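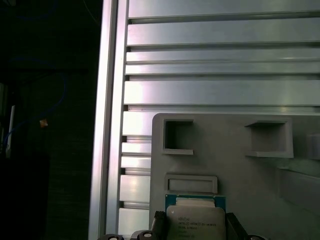

December, bench 2, started 7:40 am

Finally got a full morning on the CPU cell, and it was a good one! Goal was to re-teach the holder after Kongkaew sent the new finger pads, and to get the Xeon presentation repeatable enough that the Pravov tester stops complaining.

Holder first. Took it off the slotted panel, cleaned the grooves, put it back and torqued the bolts in a cross pattern. It had crept a little to the right. I scribed a line on the aluminum next to the left edge, so please check against that before you blame the vision.

Fingers next. The two sides are different on purpose – the ribbed rounded one gives a bit, the angular block is the reference. Re-zero on the block side only. I did it the other way last month and chased my own tail until lunch.

Then the slot approach. Old program came in at an angle and dropped in late. New one squares up directly below the slot, pauses, and goes in along one axis. So much nicer to watch. The E5 parts are good for this, the heat spreader sits in from the green edge and the fingers only need to touch the substrate.

Ran 610 cycles before the break with 2 misses, both at the start while the pads were bedding in. Then 764 more with none. I was grinning like an idiot by the end.

Things still open:
Wrist camera gets glare off the wide bar above the holder. Tried turning the lamp down, it helped a bit. Matte tape next.
Blue cable behind the rail has too much slack. Needs a clip before anyone runs the fast program.
Grip force is at 9 on the Vumetti scale. Leave it there, please.
Flellasham wants the same slot program on their cell. Saved as slot_straight, old one is kept as slot_angled.

Pads get wiped with alcohol at the start of each shift. Next up is the square pockets, same approach idea, and I really want to see how slow the pause has to be.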